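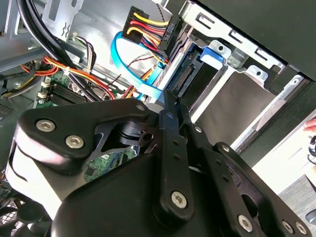
WUDITZ – A repair workshop that takes in retired office computers has opened its parts shelf to the public, and residents can now bring in an old desktop tower and have its hard drive removed while they wait.

The workshop, called Cleso, began the service on 10 August 2018 in the former shoe store at the lower end of the shopping street. It has been stripping and rebuilding office machines since May, when the local insurance firm Nasr replaced its desktop computers and handed over the old ones. There were 167 towers in that delivery. Most have now been opened, and the workshop says it will keep taking machines from households and small businesses once the Nasr computers are finished.

Anas Metwally, who runs the workshop, said the question he hears most often at the counter is what happens to the files.

"People will give away a computer without a second thought, and then they get home and remember the tax papers," he said. "So we start with the drive. You can stand there and watch it come out, and you can take it home in your bag if you want to."

Owners who don't want to keep the drive can sign a form and leave it to be wiped. Drives that fail the wipe are drilled and go into the metal bin. Drives that pass are tested and put back into a working machine.

The office towers are fairly quick to open. The hard drive sits in a metal cage near the floor of the case, in a carrier with blue plastic clips. Two cables run to a drive of this type, one for data and one for power. The data cable is the one that gives people trouble, Metwally said, mostly the ones who have tried it at home first and pulled on the wire when they should have held the plug.

"If it has a little metal catch, press the catch," he said. "If it doesn't want to come, stop and look again. The plug is cheap but the socket on the drive is not."

Memory is taken out next and sorted by size into trays. The workshop is short of it at the moment. A number of the towers have arrived with no memory at all, and Metwally said he would be glad to have any sticks people have lying in drawers, even single ones. The processors mostly stay where they are unless the motherboard is faulty. Power supplies are tested on the bench and marked with tape, green for good and red for scrap.

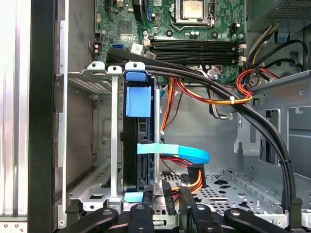

Cable ties are left alone unless they are in the way. In the first weeks they were all cut, Metwally said, and it took longer to put the wires back in order than it had taken to do the rest of the job. Now a loose cable is tucked along the side of the case so that it stays clear of the fans, and the factory ties stay on.

Dust is the other thing. Some of the Nasr computers had stood on carpet under desks for years, and the first batch was blown out in the back yard until the neighbors asked for it to be done somewhere else. The workshop has since bought a vacuum with a filter.

Rebuilt towers are sold at the counter or passed on through Trutudero, the advice center across the street, which keeps a list of families waiting for a computer. Skarphéðinn Hjaltadóttir of Trutudero said school work was the usual reason people asked to be put on it.

"They want something that will write an essay and print it," Hjaltadóttir said. "Nobody has asked us for a fast one. They ask if it comes with a screen."

Screens are a problem. Nasr kept its own, and the ones that come in from households are often scratched or lack the right cable. Hjaltadóttir said the center would take any flat monitor that turns on, along with keyboards and mice, and that these can be left at its front desk during office hours. Old tube monitors can't be accepted there or at the workshop, and should go to the town recycling yard.

The town gave Cleso the use of the store for 2 years at a reduced rent. The lease covers the front room and the storeroom behind it, where the unopened towers are stacked. The upstairs floor is still empty. Metwally said he had asked to use it for evening classes, in which people would take apart a computer and put it together again, but the stairs need a second handrail before the public can be let up. The town has not given a date for that work.

For now the classes are held downstairs after closing time, with room for eight people. The first filled up within the week. Those who come are asked to wear shoes with closed toes and to leave rings and bracelets at home, and screwdrivers are provided. A second class will be added if enough names are put down on the sheet by the door.

The drive removal service is free for machines that are being donated. For those who want the drive taken out and the computer back, there is a charge of $3. Laptops are accepted as donations, but the drive can't be removed while the owner waits, as many models have to come apart almost completely first. They have to be left overnight.

Anyone bringing a tower is asked to shut it down properly and unplug it before setting off, and to bring the power cord along as well. Printers, televisions and phones are not accepted.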